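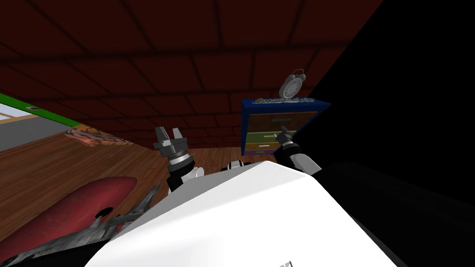 Gathering demonstrations in simulation
Notes for session 6
Hiwot Wubshet

These are my own notes tidied up a bit, so forgive the places where I wander off (Clem Cartwright, who is taking the lab half, has promised to keep me to time). Please read them before you log in to Droron, and have your login sorted beforehand as well. Last year we lost half the session to passwords!

What we're after

By the end of the module each pair should have 200 accepted episodes of the drawer task. Pooled across the class that gives us plenty to train on, and I'd much prefer 200 careful ones from you than 1000 that make me weep when I open the folder. An episode is one go at the task from reset to finish: the arms start at rest, you drive them, a drawer gets opened, you let go and back away. If you knock something over on the way, carry on unless you've made the task impossible. We can learn from a messy recovery. What we can't learn from is a recording that stops dead halfway because somebody got embarrassed and hit the reset key.

Each episode comes with a sentence telling the robot what to do, and we name the drawers by colour. "Open the green drawer" is fine. "Open the second one" isn't, as people disagree about which end you count from, and the model will disagree with all of them. The one that causes rows is the third drawer down, which I call orange and Clem calls yellow. Write "orange" please. Clem has agreed to this, with a sigh.

Leave the clutter where the reset puts it. Droron shuffles the loose objects and swaps the wall and floor surfaces between resets, and some of the results are pretty strange. That's on purpose. I had one student who spent ages nudging everything out of the way with the left arm before each go, very neatly, and we ended up with a policy that waved its left arm about before doing anything at all. It was rather sweet but it wasn't opening any drawers.

The views we record

Every episode saves the overview and the gripper views together, along with the joint readings and whatever you're doing with the controls. You'll steer mostly by the overview, I expect. Everybody does. It's the one where you can see both arms and the furniture and make a plan.

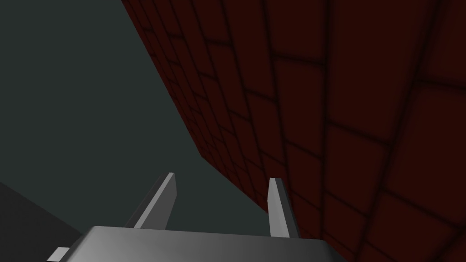
The gripper view is the one people forget to check, and I'd like you to get into the habit of looking at it every few episodes. Play one back on its own, with the overview hidden, and ask yourself whether you could do the job from that and nothing else. A lot of the time the answer is no. With the two fingers open on nothing and a great slab of brick wall up close on the right, there isn't a drawer or a handle in view, so a model looking only at that has no idea which way to go. A few moments like that are perfectly normal in a long movement. If they go on and on, your path to the handle probably wants rethinking.

What helps, I find, is bringing the gripper round early so the handle comes into its view well before you need to grasp it. Then slow down. Not to a crawl, mind you, because a long pause gets learned as well, and you'll end up with a robot that stops to think for ages in front of the furniture. Clem drives beautifully and will show you what a sensible speed looks like. I drive like somebody parking a van, so please copy Clem.

Things I'll send back

Episodes where the instruction doesn't match the drawer that was opened. This is the commonest fault by miles, usually a sentence left over from the previous go.

Episodes where the fingers pass straight through the handle. The physics in Droron is good but it isn't perfect, and if you come in hard at an odd angle you can get a grip that no real arm could manage. Mark it "reject", leave a short note and have another try.

Episodes with the recording left running while you had a chat. I can't hear you, but I can see the arms sitting there.

And please don't delete your failures! Tag them "fail" and leave them in the folder. We'll want them in the last part of the module, when we look at teaching a model to tell a good attempt from a bad one, and it's a real nuisance to make failures on purpose. They always look acted.

Working in pairs

One drives, one watches and types the labels, and then you swap. The two of you will have different habits (one always comes at a handle from above, say, and the other sneaks in sideways) and I want both in the data. Put your initials in the driver field so that we can split by driver later on. If you swap halfway through a batch, start a new batch.

Upload to the shared folder called Gromico before the October 13, 2025 session. If the upload hangs, try it once more and then tell Clem.

Reading: the Goicoechea handout, first part only. The second part is on rewards and we shan't touch those until December.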